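Game Day Gear Tips for Sports Households

Season started and the mudroom is already a mess. Quick list, stuff that works at our house in Priltville. Adding more when I get time.

Stinky knee pads
Turn inside out. Soak in cold water and a cup of white vinegar, 20 minutes. Rinse, wash on gentle, hang up. No dryer, it kills the elastic. Same for elbow pads and shooting sleeves.

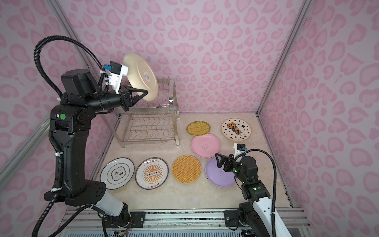

Uniforms next. White jerseys get washed alone, every time, even if it's only one. Cold water, inside out, no fabric softener (gums up the mesh). Dark red bleeds worst but don't trust pink either, and a shirt in two pinks like those heart-blotch walls should get its own first wash. Numbers peeling? Thin towel on top, iron on low, 10 seconds, let it cool before you touch it.

Basketball shoes
Pull the insoles the minute they get home. Stuff with newspaper, swap it in the morning. Wipe the soles with a damp rag before each game, way better grip. Laces go in a sock, knot the sock, wash with the towels.

Snack duty
Cut oranges the night before, lidded tub, fridge. Plastic plates over paper for the team table, paper goes soggy under fruit. Wash them the same nite or the juice gets sticky.

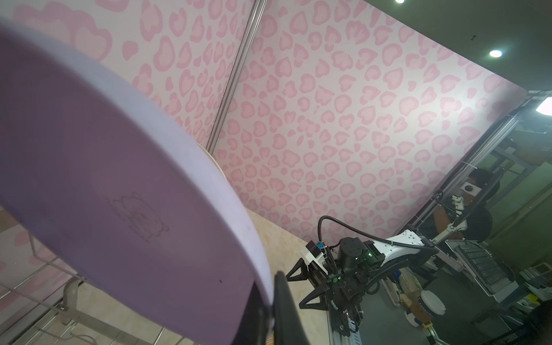

Lavender plastic plate with a little animal face drawn on it.

Water bottles
Baking soda, warm water, leave till morning. Bottle brush for the lid threads. Straws need there own skinny brush. If it still smells after two rounds toss it.

The gear bag
Empty it. All of it, every game, on the floor. Shake it outside, wipe the bottom, leave it unzipped overnight. Dryer sheet in the side pocket, change it once a month.
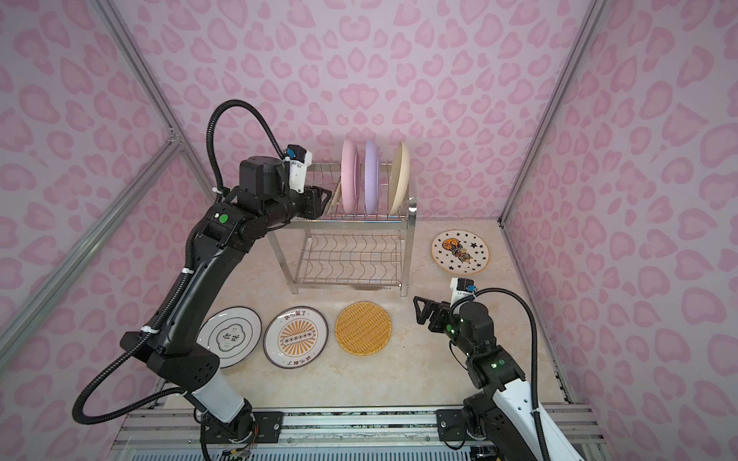

Flat basketballs
Wet the needle first, always. Push it in straight. Keep two spare needles taped inside the pump box, they vanish by December.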